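Die gemusterte Lochwand als Ablageort für Kleinteile

Die Behauptung, eine Lochwand schaffe Ordnung, gehört zu den am häufigsten wiederholten und am seltensten geprüften Sätzen der Einrichtungsliteratur. Auch die Flerkesura-Erhebung, auf die wir uns im vorigen Kapitel gestützt haben, setzt sie voraus. Gefragt wurde dort nach der Zufriedenheit mit der Wand und nach der Zahl der angebrachten Haken. Ob ein Schlüssel am Abend tatsächlich an seinem Haken hing, wurde nicht erhoben. Dass zufriedene Besitzer einer Lochwand mit ihrer Lochwand zufrieden sind, halten wir für einen schwachen Befund.

Mokgethi hat in der Candthorpe-Studie einen anderen Weg gewählt und Suchprotokolle ausgewertet, insgesamt 3214 Einträge aus 300 Haushalten. Notiert wurden der gesuchte Gegenstand, der Ort, an dem er hätte liegen sollen, und der Ort, an dem er schließlich lag. Unter den gesuchten Dingen standen Schlüssel an erster Stelle, gefolgt von Ringen, Karabinern und anderem Zubehör, das mit Schlüsseln zusammen aufbewahrt wird. Gesucht wurde bis zu 30 Minuten. Bemerkenswert ist, dass die Haushalte mit Lochwand in dieser Auswertung kaum besser abschneiden als jene mit einer Schale neben der Tür. Mokgethi erklärt das mit mangelnder Gewöhnung. Das mag sein, doch die Protokolle geben über die Dauer des Besitzes keine Auskunft, und die Erklärung bleibt deshalb eine Vermutung.

Wir richten den Blick stattdessen auf zwei Eigenschaften der Umgebung, die in beiden Arbeiten nur am Rande vorkommen: das Muster der Wand und die Fläche davor. Hersteller wie Platus bieten Lochplatten seit einiger Zeit bedruckt an, und die Kataloge versprechen, ein kräftiges Dessin lasse den Arbeitsplatz »aufgeräumt und wohnlich« wirken. Für die Wohnlichkeit sind wir nicht zuständig. Beim Aufräumen bestehen Zweifel, denn ein Karo aus großen Farbflächen, schmalen Streifen und kleinen dunklen Quadraten bringt selbst schon viele Kanten mit, und das Lochraster kommt noch hinzu. Ein schmaler, glänzender Gegenstand muss sich vor einem solchen Grund erst behaupten – auf einer ruhigen, hellen Fläche hat er es leichter. 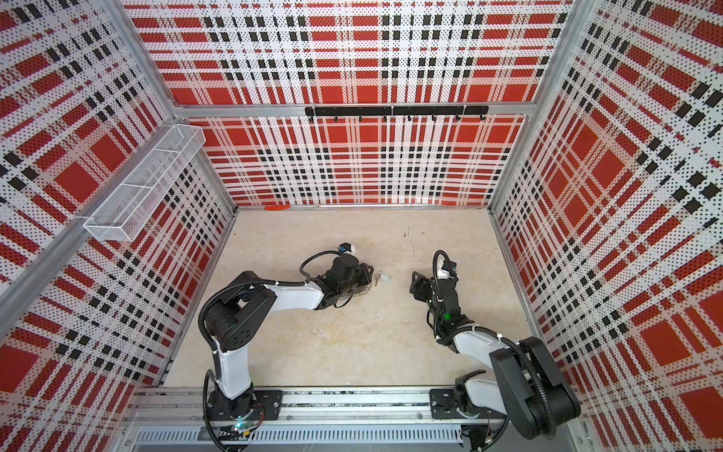
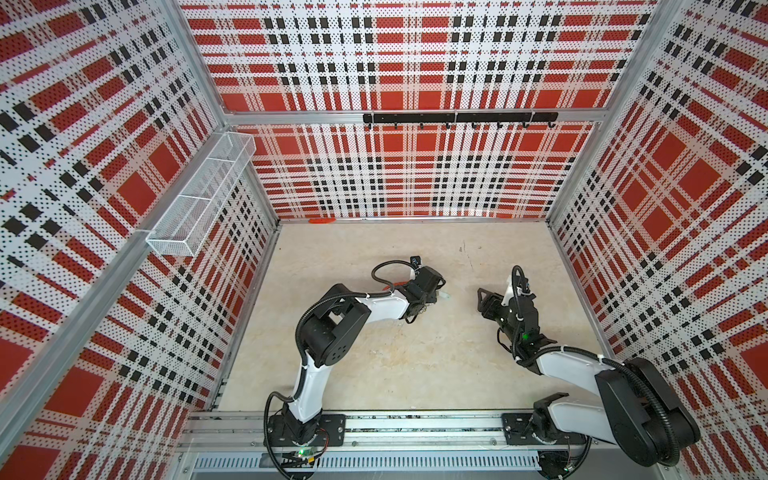

Abb. 5: Lochplatten mit rot-weiß-schwarzem Karo an drei Seiten einer hellbeigen Bodenfläche. Im ersten Bild liegen ein Schlüssel mit hellem Anhänger und kleine silberfarbene Metallringe auf dem Boden; hoch an der linken Wand sitzt ein weißer Drahtkorb.

Abb. 5 zeigt die Anordnung, an der sich der Gegensatz am deutlichsten ablesen lässt. Die Platten tragen das Muster durchgehend über drei Seiten, während der Boden nur leicht gezeichnet ist. Wer von Ordnung spricht und dabei allein die Wand meint, übersieht, dass der Boden für Schlüssel und Ringe der besser lesbare Ort ist. Freilich ist Lesbarkeit noch keine Aufbewahrung. Ein Schlüssel auf der freien Fläche ist schnell gefunden und ebenso schnell im Weg.

Der Drahtkorb verdient eine eigene Bemerkung. In der Einrichtungsliteratur gilt er als Ergänzung zum Haken, gedacht für alles, was sich nicht aufhängen lässt. Gegen den Korb spricht zunächst wenig: Er ist lang und schmal, und durch ein Drahtgeflecht sieht man leichter hindurch als durch eine geschlossene Wanne. Für Kleinteile hängt allerdings alles an der Maschenweite, und gerade sie fehlt in den Produktangaben, die uns vorlagen. Ein einzelner Ring kann durch ein grobes Geflecht fallen, eine Gruppe von Ringen kann sich darin verhaken. Dazu kommt die Höhe. Je weiter oben ein Korb angebracht ist, desto schlechter lässt sich sein Inhalt von vorn überblicken, und desto eher wird er zu einem Ort, an dem Dinge bleiben.

Gebru hat eingewandt, das Muster spiele nach kurzer Zeit keine Rolle mehr, weil die Benutzer die Lage der Gegenstände auswendig wüssten. Der Einwand trifft feste Plätze. Auf lose Ringe und auf Schlüssel, die mit wechselnden Anhängern versehen werden, lässt er sich schlecht übertragen. In den Februar-Protokollen aus Candthorpe findet sich zudem mehrfach der Vermerk, der gesuchte Gegenstand habe »eigentlich vor mir« gelegen. Wie oft dahinter eine bedruckte Platte stand, wissen wir nicht, denn das Dessin wurde nicht erfasst. Die Stelle stützt unsere Vermutung also nur insofern, als sie ihr nicht widerspricht.

Auch der Anhänger ist kein sicheres Gegenmittel. Ein heller Anhänger vergrößert die sichtbare Fläche des Schlüssels, gleicht aber einem hellen Untergrund und den weißen Bändern eines Karos. Ratgeber empfehlen ihn dennoch ohne Rücksicht auf die Farbe der Ablage. Für künftige Erhebungen wären mindestens Wandmuster, Bodenfarbe und Anhängerfarbe getrennt zu notieren, ebenso die Höhe, in der Körbe und Haken angebracht sind. Solange diese Angaben fehlen, lassen sich die Befunde zu Lochwänden weder für noch gegen bedruckte Platten verwenden, und wir verzichten im Folgenden darauf, sie mit den Ergebnissen zu einfarbigen Wänden zusammenzufassen.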